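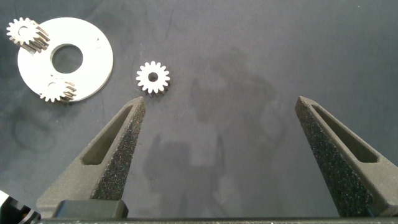 Do we have to pick one set of fingers for both arms? We decided we don't. The left and right arms can run different fingers as long as the config file says so, and Rosario is going to fix the file so it does.

Home | Projects | Meetings | Parts list | Contact
Print this page | E-mail this page

Gripper comparison meeting, February, minutes by Sneha Goel

Present: Fotini Drakos, Rosario Zuccaro, Osvaldo Villa, me. Dario Colombo joined at 2:15 because his train into Brernarport was late (again!). I took the notes, so blame me for any spelling.

1. Last month's items
Osvaldo did get the second controller from Benedetti, and it's on the shelf with its power supply. Fotini still owes us the cable drawing. She says it's half done and I'm holding her to it.

2. Fingers
Most of the hour went here. We have the tapered gray fingers and the older flat Siker pads, and everybody has a favorite. I ran 14 tries with each on the gear task, picking a gear off the mat and setting it on a post. The tapered ones got 8 gears seated and the Siker pads got 2. I was rooting for the tapered ones from the start, so Dario asked that somebody else repeat it before we order anything, and okay, fair enough.

Fotini's worry is the narrow tips. When a gear comes up a little tilted, there isn't much finger to hold it level, and then it catches on the post on the way down.
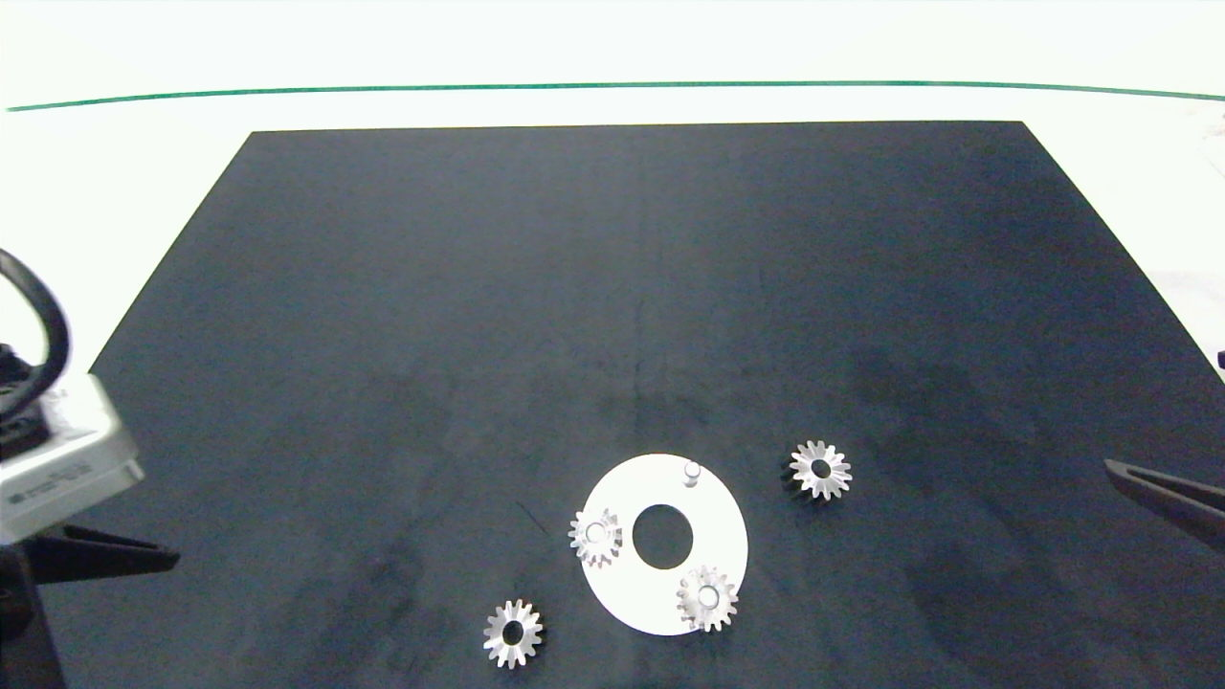

Rosario thinks a good part of that is the approach angle and wants to bring the arm in steeper before we go blaming the fingers. He'll try it with the same gears and the same plate, so we can compare with my numbers. Osvaldo asked if we could glue rubber on the tips. We talked about it for way too long and agreed to try it on the spare pair only.

3. Cameras
The wrist view is great for the last little bit of the reach, and I would not want to give it up. The head view is what we use to decide which gear to go for next. Dario wants to drop the wrist camera to half its frame rate to save bandwidth. I said I'd rather shrink the picture first and we went back and forth. We'll try both ways and look at the logs together.

4. Controllers
The Stovenitz box and the Benedetti box both work with the arms. Osvaldo likes the Benedetti one for its menus (he would!), but on his bench it took 400 milliseconds to answer a stop command and that's too slow for me. He thinks it's a setting. He has until next meeting to find it, otherwise we stay with Stovenitz.

5. To do
Fotini: cable drawing, and repeat my finger tries.
Rosario: config file, steeper approach.
Osvaldo: rubber on the spare tips, stop command setting.
Dario: both camera tests, logs in the shared folder.
Me: write up the finger numbers properly and book the room.

We stopped at 3:10. Next meeting is same room, same time, and Dario is taking the earlier train.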